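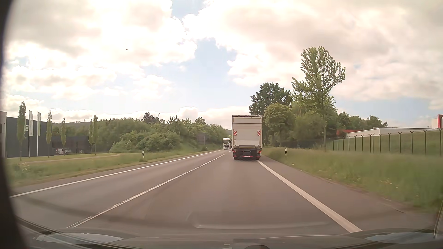 Session 4: Budgeting for a driver assistance and automation kit

Course notes, vehicle automation for small fleets
Tutor: Julián Prieto

Start with the road, then open the catalogue! A two-lane road with a box truck ahead and another truck coming the other way is ordinary work for a delivery fleet, and it asks quite a lot of the equipment. The centre line is worn and broken in places. The truck's tail has striped warning panels, a tail lift and a number plate too small to read at that distance. Write down what your system has to cope with on your own routes, and keep the list beside you when the quotes come in.

What goes in the budget

Cameras and mounts. Ask for the price with brackets and cabling. Promon and Werico both quote them separately, so add the lines up yourselves before comparing.

Computing unit. Check the power draw against the vehicle's supply. Our worked quote uses the Irkov unit at 900 euros.

Storage. Long drives fill disks very fast, and people nearly always buy too little. Put in one spare drive per vehicle.

Fitting and calibration. In the worked quote this is 242 euros per vehicle. A new windscreen means calibrating again, so keep a second visit in the plan.

Staff time. Somebody has to look through the recordings and mark the difficult moments. I love this part of the job, but it takes hours, and they belong in the budget like everything else.

Planning the purchase

Don't equip the whole fleet at once. The Salcedo case in your reader has 16 vans, and the plan we'll build in class fits out four of them first, on different kinds of road. Order the rest when you know which mounts you want.

Ask every supplier how long spare parts take to arrive, and get the answer in writing.

Exercise

Work out the first-stage cost for Salcedo, using the computing unit and one calibration visit per van. Then add a second visit and see how the total moves. Bring your spreadsheet to the next session, even if it's half finished. We'll start with storage.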